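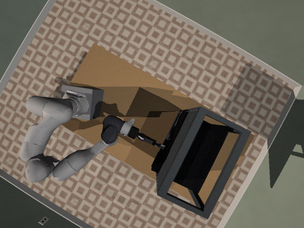

The rack cell from overhead, with the arm's gripper up against the side of the rack.

Hi all, and thanks for your patience with this one. You'll remember the spring report was mostly me grumbling about the controller, so it's nice to be writing with some real demonstrations in the bank. As of the end of September we have 1,994 accepted demos of the rack task, out of 3,530 recorded. I know that looks like an awful lot of throwing away, and I'll get to it.

A quick refresher for anyone at Skadeo who has joined since the grant was signed. The Drodov project is about teaching an arm to do the fiddly jobs at a server rack by having a person drive it remotely and learning from what they did. All of this quarter's work has been in simulation. The operators sit in our little office at Skirkelgate with a hand controller and two views on the monitor, and the arm does whatever their wrist does (including the sneeze we now have on record). The physical rack at Caldeira isn't due to come into it until the next stage.

The big change since last time is the overhead view. We'd been giving people only the low angle from beside the table, and they kept misjudging how far the gripper was from the front rail. They'd stop short, creep forward, stop again, and you'd end up with a demo that was mostly dithering. The learner copies dithering beautifully, I'm sorry to say. With the view from above added, the same people went in with one smooth reach, and the sessions got a lot less sweary.

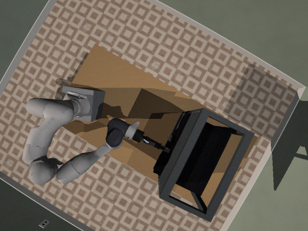 We did lose a good chunk of the month to shadows. The lighting in the simulated room is fairly harsh, and an early version of the policy seemed to be steering by the dark shapes on the table. When we moved the light, it wandered off. We now shuffle the light position between sessions, and I went back and flagged the older demos recorded under the one fixed lamp. Those flagged ones make up the largest share of what was rejected. I've kept them all on the drive in case we find a use for them, so it isn't money down the drain.

The rest of the rejects are more ordinary: dropped connections, somebody nudging the rack with the forearm, and one whole batch where I'd set the controller scaling wrong and every small movement came out huge. That last one was entirely my fault. The scaling is locked in the session file now and I can't get at it without a password I've deliberately made annoying.

Training operators has been easier than I budgeted for. A new person needs 5 practice runs before we start keeping their data, and most are comfortable well before that. Left-handers asked for a mirrored button layout, which took me an afternoon and which everybody now seems to prefer, righties included.

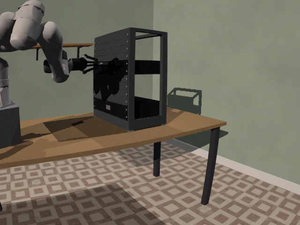 What's still hard is the last little bit at the rack itself. Reaching across the table is fine. Once the fingers are in close, though, there's no feeling coming back through the controller, and people go by eye and guess at how hard they're pressing. I've tried a buzz in the handle on contact – cheap and a bit crude – and 102 of the accepted demos were recorded with it switched on. That's too few to say anything sensible yet, but the operators have asked me to leave it on, so I have.

Spending is on track apart from storage, where the extra camera view has pushed us over the line I gave you. I'd like to move a bit across from the travel budget to cover it, seeing as we haven't gone anywhere. If you're happy with that, a quick yes by email will do and I'll put the revised sheet in with the next claim.

For next quarter the plan is to keep recording with the buzz on, retrain without any of the flagged demos, and get the rack measurements from Caldeira so our model matches theirs.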